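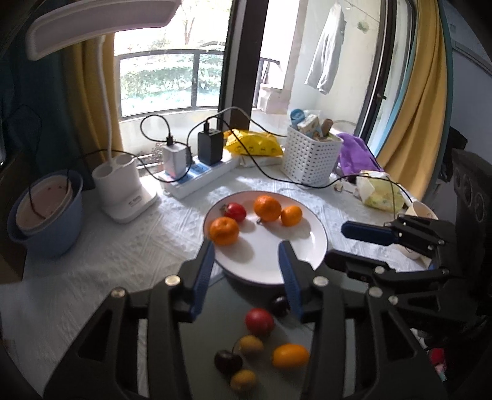 Rorko 随身报警器 Gotham 款

产品编号：RK-193
颜色：石墨灰、浅灰
库存状态：有货

Gotham 是我们自己最喜欢的一款随身报警器！它最早是给刚申请到人身安全保护令的人设计的，后来上晚班的护士、独居的学生、经常一个人去法院送材料的律师助理也都在用。个头小，挂在钥匙圈上或者夹在包带内侧都行，拔掉拉环就响，手再抖也拔得出来（拉环特意做大了一圈，戴手套也勾得住）。

这一代最让人高兴的改动是事件记录。每次触发，机身会自动存下日期和时间，连上手机就能导出一份按时间排列的清单。以前很多人靠回忆写经过，写到第二页就乱了，现在有一份现成的底稿，跟代理律师或者办案民警说起来顺当多了。记录能不能作为证据、怎么提交，请以当地法院的要求为准，我们没法替您判断。

主要参数
重量：21 克
待机：充满一次大约 15 个月，每次鸣响都会缩短待机时间
充电接口：USB-C
紧急联系人：最多 3 位
事件记录：断电后不丢失
防水：可淋雨，请勿浸泡

盒内物品
报警器主机一个、备用拉环一个、包带夹、短充电线、中文说明书

第一次使用
先充电，再打开 Negussie 手机应用，按住主机侧键直到指示灯变绿。添加联系人之后建议马上试一次“静音测试”，对方会收到一条标有“测试”字样的消息，不会吓着人。真要试铃声的话，提前跟邻居打个招呼吧，声音真的很大！

常见疑问

没有手机信号还能用吗？
铃声照响，记录照存。发给联系人的消息要等手机恢复信号后才会送出。

会自动报警吗？
不会。遇到危险请直接拨打 110，Gotham 负责弄出动静，同时通知您选定的人。

旧款 Prukberg 的包带夹能通用吗？
可以，卡口尺寸没变。旧款的拉环不通用，新拉环更粗。

可以只用静音模式吗？
可以，在应用里把“拔环鸣响”关掉，拔环后只通知联系人。改完设置记得再做一次静音测试。

固件说明
2023年7月17日起出厂的主机已预装新固件，导出的清单可以直接打印成 A4 纸。更早的机器在应用的“设备”页里点“更新”即可，更新时请把主机接在充电线上。浅灰色的金属挂扣版预计 11 月上架，接口和配件都与现款相同。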